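How I Run a Simulated Robot Demo at an Open Day

Every March our makerspace does an open day, and for the last couple of years I've been the person with the robot table. Except I don't bring a robot! I bring a laptop, a big monitor and a simulated arm, and people crowd around it more than you'd think. A few folks from other clubs have asked me how I set it up, so I'm finally writing it all down.

What you need

A computer with a decent graphics card, a second screen facing the visitors, a gamepad (wired, please, I'll get to that) and whatever simulator you're comfortable with. I use one called Drivov. Amirul Oei, who has the table next to mine, does nearly the same demo in Mitari and it looks just as good. Pick the one you already know how to fix when it crashes.

Step 1: Pick a room people recognize

My first year I had the arm stacking cubes on a gray floor, and people gave it a polite nod and wandered off to the 3D printers. The next year I switched to a bedroom, with a laptop and a couple of small things lying on the bed, and the questions started right away. Could it clean up my kid's room? Could it make the bed? (No. Please don't ask me about sheets.)

So go with a bedroom or a kitchen or a desk, and keep it a little untidy. Put your target objects where the arm can get to them without stretching all the way out, and try every single one before you leave home.

Step 2: Set the starting pose

Park the gripper over the bed, fingers down, a short way above the sheet. I save this as a named pose so one button takes me back to it. You'll be pressing that button all day long, so put it somewhere easy -- mine is on the left shoulder of the gamepad.

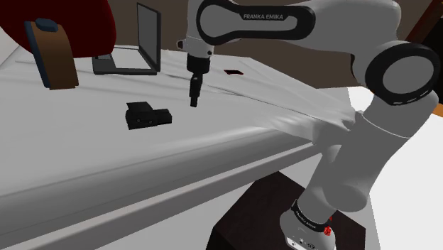
Save the whole scene too, and not only the arm. Kids will shove things onto the floor on purpose and then look at you to see what happens. With a saved scene you just reload and you're back in business in a few seconds.

Step 3: Slow everything down

I cap the arm at a pretty lazy speed for the first try. New drivers push the stick all the way over, every time, and if the arm whips around they get nervous and let go. Once they've made one pick I bump the speed up and let them have fun with it.

Step 4: Keep turns short

Two minutes each. I tried seven once and the line went out the door and into the parking lot. Two is enough for somebody to reach down, miss, try again and maybe get hold of something. If there are more than 12 people waiting, I let pairs share a turn, one on the stick and one calling out directions. It gets loud but they love it.

Step 5: Talk while they drive

Tell them which stick does what, then hush up for a bit. When they get stuck, the trouble is usually depth -- they think the fingers are over the object and they're well behind it. I keep a second camera view on a button for exactly that moment. Show them the side view, let them fix it, switch back.

A few things I learned the hard way

Wireless gamepads and a hall full of phones don't mix. Mine dropped out 6 times in one afternoon before I gave up and borrowed a cable.

Turn off automatic updates the night before. Yes, that happened to me.

Bring water, and get somebody to cover your table at lunch. I skipped lunch last time and by 3 pm I was explaining joint limits to a coat rack.

If you try this at your own open day, drop me a note and tell me which room you picked. I'm working on a kitchen for next March, and so far the cups keep rolling off the counter.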